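4. Preparing the Sorting Scene

This section describes how to prepare the simulated sorting scene used in the Potano evaluation procedure. Complete Section 3 (Installation) before you begin. The steps apply to the standard sorting task only. For the drawer task, refer to Section 6.

4.1 Loading the scene

1. Start the Musham simulator and wait until the status line reads Ready.

2. Open the Scenes menu and select Sorting, Three Bins.

3. Enter the random seed assigned to your test series. The reference series uses seed 446.

4. Select Reset. The arm moves to its start pose and the gripper opens.

5. Compare the viewer with the figure before proceeding.

Note: The wall items and floor pattern are part of the background set and may differ between releases. They have no effect on scoring.

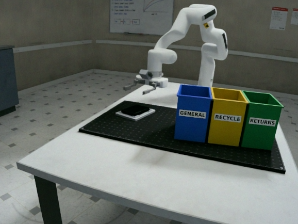
Figure 4. Sorting scene at reset, with the gripper open and the object on the white pad. Bins: GENERAL (blue), RECYCLE (yellow), RETURNS (green).

4.2 Checking the start state

1. Confirm that the object rests entirely on the pad. If any part of it extends past the edge, select Reset again.

2. Confirm that all three bin labels can be read from the main view. The instruction given to the policy refers to the bins by label, and a hidden label makes the trial invalid.

3. Confirm that the bins are empty. Objects left over from an earlier trial are counted by the scorer.

4. Open the Contacts panel. No contact between the arm and the bins should be listed.

Caution: Do not move the bins by hand in the scene editor. The target zones used by the scorer are stored separately and do not follow the bins. Use the Layout menu for any change of position.

4.3 Running a trial block

1. Load the policy checkpoint to be tested.

2. Set the block length to 11 trials. Shorter blocks are accepted by the software but are not reported.

3. Select the target bin order file supplied with the test series.

4. Select Run. Leave the viewer open if video is to be recorded.

A trial is scored as a success when the object comes to rest inside the named bin and the gripper has released it. An object placed in any other bin is recorded as a sorting error. An object that leaves the table is recorded as a drop. The two kinds of failure are reported in separate columns and must not be combined.

Section revised Wed 10 September. Corrections should be sent to Wing-sze Wu, Evaluation Methods.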